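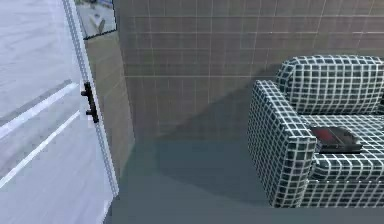 Lorente Home Task Pack — for simulation

Room sets and chore lists for teams training machines to do housework. Version 2 out now. Ships as a download, no dongle, no account needed after the first login.

Who it's for: labs, small startups, anybody with a mobile base and an arm who is tired of modeling furniture by hand. Also a few appliance people, which we didn't expect.

What you get

1,649 room layouts. Living rooms, hallways, entryways, kitchens, a handful of garages. Tile, wood and plain floors. Patterned upholstery on purpose — checks and stripes mess with depth guesses far more than a gray sofa does, and real homes are full of them.

Doors with working handles. Bar, knob, lever. Hinge stiffness is adjustable, see the settings file.

Small items left on seats, shelves, floors. Thin flat things are the hard ones. Dark ones in shadow, harder. They get their own folder.

Chore scripts: pick up and put away, open door and go through, clear a seat, wipe a table, load a rack. Each one comes with a start state, a goal state and a checker. The checker is strict. If the book ends up half off the shelf that counts as a fail.

So can they do chores yet?

We get this on nearly every sales call so here's our answer, not the brochure one.

Some. Pick up a cup from a clear table, yes, most decent setups manage that. Open a door they've seen before, mostly. Clear a seat in a room they have never been in, with an armrest in the way and something flat lying up against it? Not reliably. The arm comes in from the top, can't get a finger under the thing, shoves it into the cushion and gives up. Or it grabs the cushion.

Fabric is still bad. Our cushions give a little when pushed but they don't wrinkle the way cloth does, and a policy that looks great on our armchairs can fall apart on a real one. Budget time for that.

Shop floor is further along. Same parts, same bin, same light all day. Anjana Herath at Bavness runs our door and rack tasks for stockroom work and her view is that the doors paid for themselves and the rest is "nice to have, ask me again in November." Fair enough.

If you need a machine folding laundry in a customer's house this year, this pack won't get you there. If you want to find out where yours breaks before it breaks something, that's what it's good for.

Whats new in version 2

— Outdoor ground past the entry doors, with painted markings, so the view through a doorway isn't just blank
— Softer shadows. Old ones were too crisp and models learned to cheat off them
— Checker no longer passes an item that is still moving
— Fixed the handle that floated off its door in the Kikolgate set. Sorry about that one

Needs

A recent graphics card with plenty of memory. Linux or Windows. No Mac build, none planned right now. The full set takes a while to unpack, roughly 2,000 texture files plus the meshes. Put it on a fast drive, don't run it off the network share. People try.

Works with the Prerport bridge for arm control. Other bridges should be OK, we just havent tested them all.

Licensing

One license per site, any number of seats. Students and teaching labs: write to us, there's a lower rate. You can publish renders and results. You can't resell the rooms.

Returns

Try the sample set first, it's free and has the same door and armchair tasks as the full pack. If the sample doesn't load on your machine then the full one wont either.

Questions go to Shiuli Pathirana on the support desk. Send the log file with your first message please. Anything sent after 3 on Friday gets read the next week.

Add to cart | Download sample | Task list (PDF)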